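Grastby, hand size and the discard problem

December 3, 2021

I have been playing Grastby since the open beta in June and have put off writing about it until the first balance patch settled. It has now settled, more or less, so these are notes on the part of the design I find most interesting: the hand limit, and what it does to the value of a card.

For those who haven't played it, Grastby is a two-player digital card game from Dandolari. Decks are 60 cards. You draw up to seven at the start of your turn, and anything you are still holding at the end of it goes to a face-down pile called the silt. There is no mana, energy or land equivalent. You pay for a card by moving other cards from your hand to the silt, and when your deck runs out the silt is shuffled and becomes the deck again.

The consequence is that a card has two values at any moment: what it does if played, and what it is worth as payment. In most games in this genre the second value is fixed or absent. In Grastby it varies with deck position. Early in the first cycle, silting a card is cheap, as you will see it again. Late in a match, with the reshuffle cap reached, it is gone. The tutorial does not mention the cap at all. It is in the rules text under Match Flow, and it is the most important number in the game. The cap is 2.

I kept a spreadsheet for my own ranked matches through the beta. The pattern I noticed was that losing positions tended to begin on a turn where I had played three or more cards. That sounds backwards, since playing more cards usually means more on the board, but a three-card turn normally empties the hand completely and moves you closer to the next reshuffle. A one-card turn with a high cost does exactly the same thing to your hand while leaving a single large unit that dies to a single removal spell. The efficient turns were the dull ones: two mid-cost plays, everything else silted in payment, nothing left over to be discarded for no return.

The faction called Brurnness breaks this on purpose. Its cards trigger when silted, so payment becomes a second action. Before the patch, Silt Warden drew a replacement card whenever it was used as payment, with no limit per turn. You could chain it. The patch restricts the draw to the first trigger each turn, and I think that is the correct fix. Raising the cost would have done very little, as no one was paying to play the card in the first place.

Graciela Palma, who has beaten me in most of our practice sets, disagrees. Her argument is that the restriction hits the slower Brurnness lists harder than the chain decks, because the chain decks have already moved over to Tidal Ledger and lost very little. I have played both versions since she raised it and concede the second half of that. I'm less sure of the first half. The slower lists seldom triggered the Warden twice in a turn to begin with. 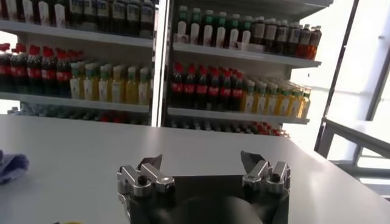 Photo: Magsi

My remaining complaints concern the client. The silt is a face-down pile, but its contents are fully known to the player who filled it. You put every card there yourself. The interface nevertheless refuses to show you a list, so you either remember it or write it down. I write it down. If the intent is to test memory, the rules should say so, and the game log, which records every payment in order and can be scrolled at any time, ought to be hidden as well. At present the information is available to anyone willing to read upward through several screens of text with the turn timer running.

The second complaint is colour. Payment prompts and targeting prompts use the same orange outline, and I have silted a unit I meant to target on more than one occasion. There is a confirm toggle in the settings, off by default. Turn it on.

Deck list for my current Brurnness build will go up once I have decided between the second Tidal Ledger and a third copy of Undertow.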